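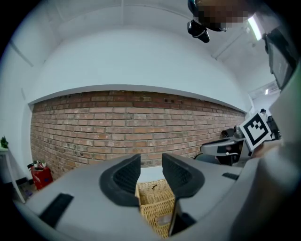 Areti Kyriakidis m'a écrit que le carême l'avait laissée plus sèche qu'avant, et qu'elle priait désormais sans rien sentir. J'ai mis 7 jours à lui répondre. En novembre, j'avais connu la même chose – je récitais le psaume du matin et je pensais aux courses. J'ai continué quand même, un verset, puis le silence. Je lui ai conseillé le psaume 66, à voix haute, sans chercher d'émotion. Elle le lit le soir, moi avant le café.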